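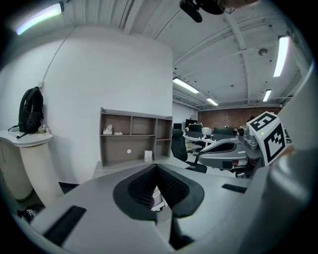

The view from a hand-held gripper in an open-plan office, with the foam-lined opening at the bottom and the marker cube on the right.

Hand-held gripper kits go out on loan in Droltville

Anyone who has wanted to teach a robot arm a simple chore, but has no robot arm, can now borrow the next best thing. Tisto, a small hardware shop on Wainwright Street in Droltville, has opened a loan program for its hand-held gripper kit, and the first batch is going out in August.

The kit is called the Vurnby. You hold it, squeeze it, and do the job yourself, and a camera on the tool records everything from the gripper's point of view. The recordings can later be used to train a real arm fitted with the same kind of fingers. It's a lovely idea, and after an afternoon with one we were sorry to hand it back!

The part we liked most is the view. The lens is very wide, so you get the gripper body, the black textured foam and a big sweep of the room all at once, ceiling beams and lights included. Straight lines bend a lot toward the corners, and that takes some getting used to when you play a recording back. A white cube with black-and-white square patterns sits on the finger, where the camera can see it, and the software reads those patterns to work out how the finger is moving.

Setup took us 10 minutes, most of it spent on the wrist strap. Picking things up felt natural almost right away (soft items are easier than you'd think), though small flat ones took a few tries. The light gray body is on the chunky side and your forearm will notice by the end of a long session. A lighter version is in the works, according to the shop.

Each loan lasts 6 weeks and comes with a charger, a carrying case, a spare pair of foam pads and a log-in for the upload page. One full charge is good for up to 200 short recordings. Users who tried the kit in the spring have already shared 887 of theirs, from folding dishcloths to sorting mail, and every borrower gets access to that collection. Watching a few before you start is well worth it, especially the ones where somebody drops the thing and goes back for it.

Schools, clubs and home tinkerers can all apply. There's no fee for the loan itself, but a refundable deposit is taken at pickup. Sign-up forms are at the Tisto front counter, and the shop runs a walk-in demo at 4 p.m. on loan days for people who would like to give the gripper a squeeze before putting their name down.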